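How does a drinks dispenser work?

Page for younger readers, by Esperanza Tejada

You know the ones. Hotel breakfast, school fair, your auntie's big birthday. A tall container with a little tap at the bottom. You push the lever, drink comes out, you let go, it stops. No plug needed for the simple sort. No pump either. So what's doing the pushing?

Gravity! Same thing that brings you back down when you jump.

The weight of water

Water is heavy. Pick up a full bucket if you don't believe me (ask first, and do it outside). All the water in the container is pressing down on the water underneath it. The stuff at the very bottom gets squashed the most, and it wants to get out. The tap is the only door. Open the door – whoosh.

That squashing has a name: pressure. Deeper drink, more pressure. So a full container pours fast and a nearly empty one goes dribble dribble dribble. Next time you're last in the queue for the squash, that's why it takes ages.

Why is the tap at the bottom?

Try to guess before you read on.

Guessed? If the tap was halfway up, all the drink below it would be stuck. It can't climb up to the hole by itself. Put the tap low down and nearly all of it gets out. There's usually a tiny bit left though, a puddle below the level of the hole. Somebody has to tip that out when they do the washing up.

Why stand it on a leg?

Your cup has to fit underneath. Put the container flat on the table and the tap would be right down by the tabletop, no room for a cup at all. So up it goes on a stand. Not too high or the drink splashes when it lands.

A wide foot helps too. Try balancing on one leg, then with both feet apart. Much better. Water is heavy, remember, and it's all up at the top, so the foot needs to be good and steady.

What does the lever do?

Inside lots of taps is a soft bung, often rubber. A spring holds it tight against the hole. Push the lever and the bung moves out of the way. Let go and the spring shoves it back. Other taps have a part with a hole through it that you turn. Holes line up, drink comes out. Turn it again, holes don't line up, no drink. Easy.

Drips and trays

There are always a few drips. Water likes sticking to itself and to the end of the tap, so the last bit hangs there in a blob untill it gets too heavy. Plop. A drip tray catches it. Lots of trays have a grate, a sort of lid full of slots. Cup stands on the top, drips go through the gaps, bottom of your cup stays dry-ish. Clever.

Try it yourself

You need: an empty plastic bottle, a drawing pin, sticky tape, a washing up bowl, a grown-up.

Get the grown-up to make a hole near the bottom of the bottle with the pin. Put tape over it. Fill the bottle with water, leave the lid off and stand it in the bowl. Now pull off the tape and watch how far the water squirts. Keep watching. It gets shorter and shorter as the bottle empties.

Now fill it again and do it with the lid screwed on tight. The water slows right down or stops! Air can't get in at the top to take the place of the water going out. Unscrew the lid and off it goes again. Real dispensers need a way for air to get in as well, often a small gap or hole round the lid.

Shayne Rakena's class tried it with 17 bottles all at once. Very wet floor. Do it outside if you can.

Words to know

Gravity – the pull that brings things down to the ground.
Pressure – how hard something is pushing on each bit of a surface.
Spout – the part the drink comes out of.
Grate – a cover with gaps for water to go thruogh. 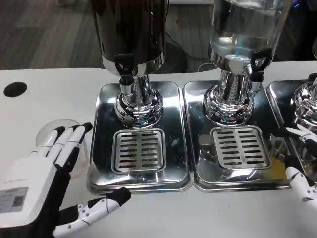 Drinks dispensers on a white worktop. Can you find the black levers, the shiny stands and the slots for the drips?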